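Cables in a cardboard box, how do you keep them in order?

Forum: Workshop and Storage

wenceslao_r
Posted 11 December 2024

Hello all. I have moved my work things into a shared room in Fetthorpe and I am trying to be a tidy person from the first month. My problem is the cables. They are black, all of them, and they live in one open cardboard box on the green table. When I want one, I pull, and five others come with it.

I have read the old thread about hooks on the wall, but our walls are for the posters and I am not allowed to drill. So it must be something that stays on the table or goes under it.

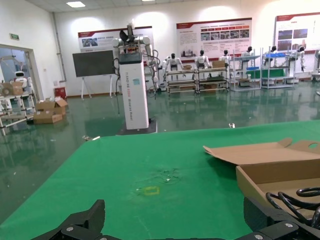
I tried to coil them by hand, over the elbow, as my father did with the garden hose. After one night in the box they were again one big knot. Maybe the box is too large, maybe my coils are bad. What do you use? I would like to spend not more than 29 pounds for everything.

emside_annie
Don't do it over the elbow! It puts a twist in the cable with every turn and then the cable wants to untwist, so you get your knot. Look up "over-under". It took me one evening in front of the television to learn and I have done it ever since.

Radu
I agree with Annie about the elbow, but coiling alone will not save you. Each coil needs a tie. I buy the hook-and-loop ones in a roll and cut them to length. Leave the tie on the cable when you use it, otherwise you will never see it again.

kettle83
I am going to disagree with everybody. Ties are fine for long cables you use twice a year. For things you take out every day you will stop doing it by May, I promise. Use smaller boxes, one kind of cable in each, and throw them in as they fall. I have 9 shoe boxes on a shelf and I find everything.

Radu
Throw them in as they fall? And then you bend the plug and buy a new one. No, thank you.

kettle83
Never bent a plug in my life.

Citlali Espinoza
Wenceslao, you can keep your cardboard box. Stand some pieces of card upright inside, like in a wine carton, and put one coil in each space. It costs nothing. And please write on the ends which cable is which, if they are all black. I use a white paint pen, because paper labels come off mine in summer.

Also I would fold the flap down or cut it away. Mine was always open to one side and it took the place where I wanted to put my cup.

wenceslao_r
Thank you, this is very kind. The flap has a round hole in it, so I was thinking to pass one cable through there, the one I need most. Is it a stupid idea?

emside_annie
Not stupid, but card edges get soft quickly. Put some tape around the hole first.

wenceslao_r
Good, I have yellow tape. I will make the dividers as Citlali says and buy the roll of ties. Kettle, I will try your way with the short ones only, so please do not be offended.

kettle83
Not offended. Ask me again in May.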